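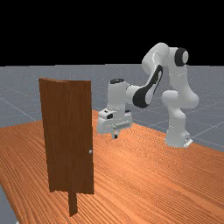
Call for Participants: Patient and Family Reviewers, Hospital Discharge Project

Destden is looking for adults who have recently stayed in a hospital, or who looked after someone who did, to review the paperwork patients are given when they go home. You do not need any medical training. People with no background in health care are the ones we most need to hear from.

This site uses cookies to remember your settings. By continuing to use the site you accept our use of cookies. OK | Read more

About the project

Discharge papers tell patients which medicines to take, which to stop, when to see a doctor and what to do if something goes wrong. They are often long, and the part that matters may be on the last page. We have collected 400 sets of blank discharge forms and instruction sheets from hospitals of different sizes. No patient records are included, and you will not see anyone's personal health information.

Reviewers will read these papers and score them on how easy they are to follow. The scores will go into a public guide that patients can use before a planned hospital stay. Each hospital will get its own results a month before the guide comes out and can send us corrections.

What you will do

You will attend one training session by video, which lasts two hours. After that you will be sent papers in small batches and will score each set on a short form. The form asks whether the medicine list is clear, whether there is a phone number that works outside office hours, whether warning signs are named in everyday words, and whether follow-up visits are spelled out.

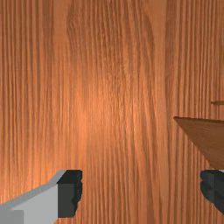 Every set is read by two reviewers who work separately. If the two scores are far apart, a member of our staff reads the set as well and may call you to ask how you reached your score. There is no penalty for disagreeing with the other reviewer.

The work runs for 8 weeks, starting in October. Most people should expect to spend three hours a week on it, at times they choose. You can work on paper or on a computer. If you choose paper, we will mail the batches to you with a return envelope.

Who can take part

You can apply if you are 18 or older, live in the United States, and have been a hospital inpatient for at least one night in the past two years. You can also apply if you were the main person helping a patient at home after a stay in that period. A visit to the emergency room without being admitted does not count for this project, though we may run a separate one on that subject later.

You cannot take part if you work for a hospital or a hospital system now, or if someone in your household does. Retired hospital staff may apply but should say so on the form.

We would like more applications from people over 65, from people who read mainly in a language other than English, and from people who use large print or a screen reader. Part of the review will cover papers in Spanish and Vietnamese, and we need fluent readers of both. 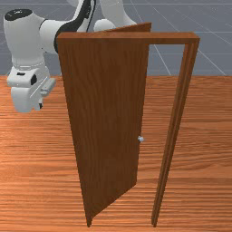

Payment

Reviewers receive $600 for the full project. Of this, $200 is paid after the training session and first batch, and the rest when the last batch is returned. If you have to leave early because of illness or a family matter, you will be paid for the batches you completed. The payment counts as income – you will need to fill in a tax form before we can pay you, and it may affect some benefits. Please check this before you apply if you think it applies to you.

Privacy

Your scores will be stored under a number. Your name will not appear in the guide or be given to any hospital. Comments you write on the form may be quoted without your name, and you can tick a box if you would prefer that yours were left out.

How to apply

Fill in the application form on the Destden website or ask us to mail you a copy. It has two pages and asks for your contact details, the month of your hospital stay and a few lines on what the discharge papers were like. You do not have to tell us why you were in the hospital. We do not need a resume or references.

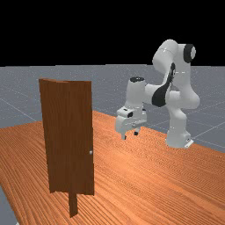
We will reply to every application, including those we cannot accept. Applicants on the short list will have a phone call of 15 minutes with our staff, mainly to go over the schedule and answer questions. If you need an interpreter for the call, note it on the form.

People who took part in our earlier medicine label review are welcome to apply again.

Last updated: August 2022

Contact Destden | Privacy | Copyright Destden, all rights reserved | Back to top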